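Kedthorpe Table Clearing Notes

What this is

Recordings and notes from a bench at Kedthorpe, where we are trying to find out whether a robot arm can tidy up plastic dishes without a person hovering over it. I went in doubtful and I am still doubtful. Please read the limits below before you quote any of it in a funding pitch.

Contents

There are 96 recordings in the main folder, sorted by operator. Dindero holds the raw files and Toprak the trimmed ones. The dishes are coloured plastic bowls and cups on a dark green cloth.

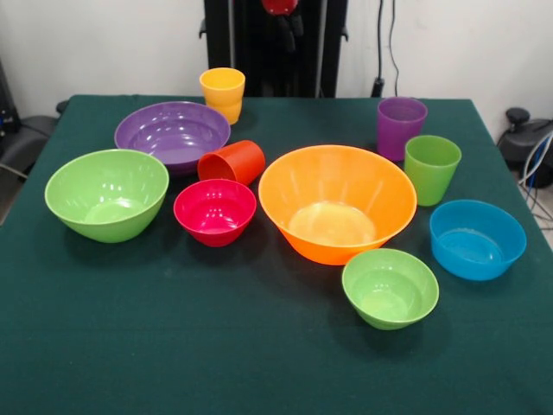

A child of five would stack that lot while talking about something else. For a machine, every piece is a separate problem of where to grip, how hard to squeeze and what to do when it slips. Shiny plastic doesn't help, and neither does a cup on its side.

Labels

Each recording is marked finished, partly finished or abandoned. Of the 96, we marked 56 finished and 13 abandoned. The rest are partly finished, a generous label – one bowl inside another is enough to earn it. Jerker is the script that checks the labels. It misses things, so look for yourself. 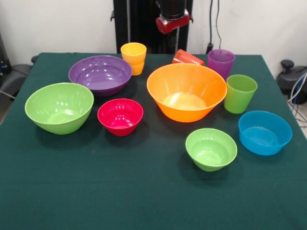

Speed is left out of the labels on purpose. I don't want a slow success counted as a failure, but anyone planning to put this in a café kitchen should work out the labour costs first. Real dishes are greasy, chipped and piled in a sink. None of that is covered.

Known limits

One table, one cloth colour, one set of dishes. No glass, no cutlery, no food.
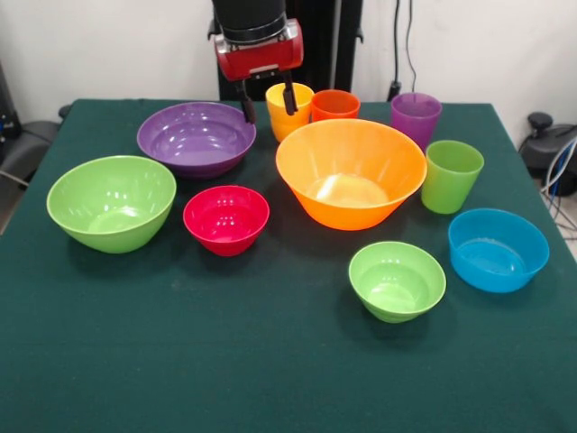
Diarmuid Lenihan thinks I'm being too hard on it, and wrote back that washing machines were once slow and fussy too, and people bought them anyway. Fair enough, but they did wash the clothes.

Corrections to the labels are welcome. Send the recording number and what you think it should say.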